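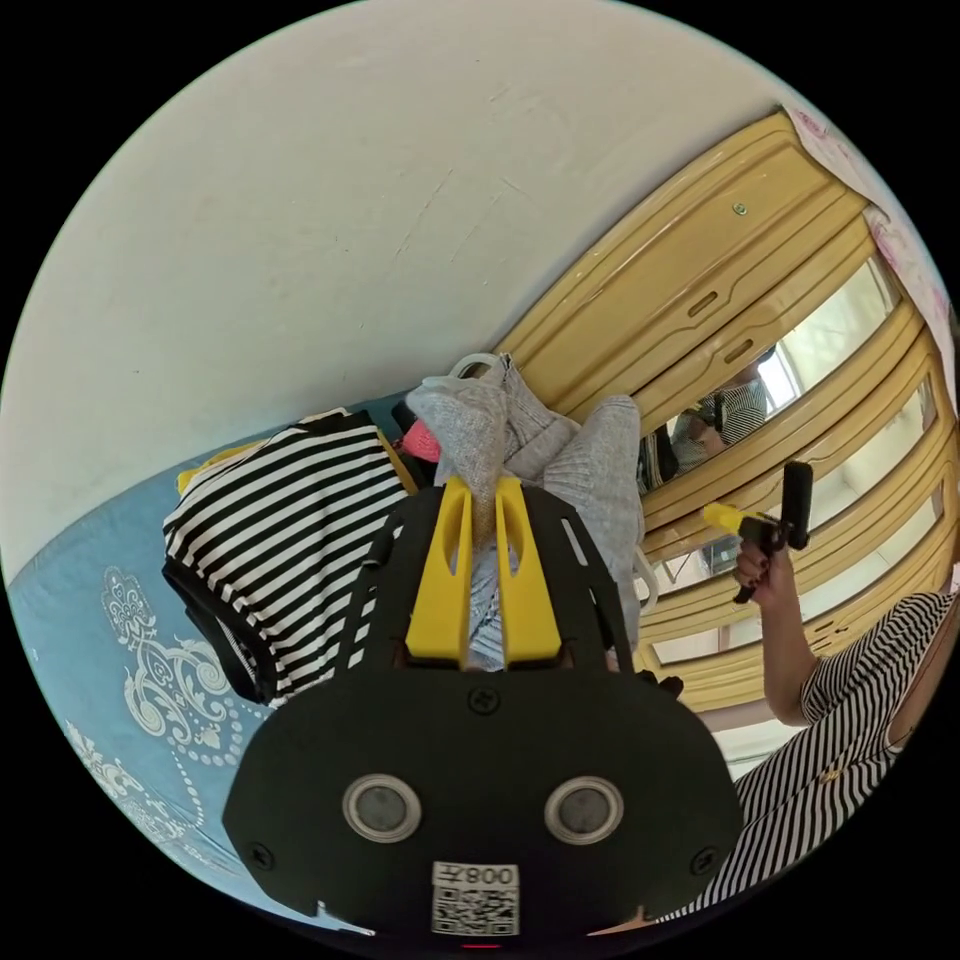 The Nudska Line, by Hiba Sleiman
Reviewed 19 January 2026

Second in the Bisent sequence, and shorter than the first. A surveyor named Chung is sent to map a flooded border town and finds that its streets change order each night. The plot runs over three weeks and is told in dated log entries.

The log format works well up to chapter 19, where two narrators overlap and the entries stop carrying times. I had to go back twice to place the Urkov crossing. The rules of the shifting streets are set out early and kept to. Dialogue is flat in places. There is a map but no glossary.

Rating: 3 out of 5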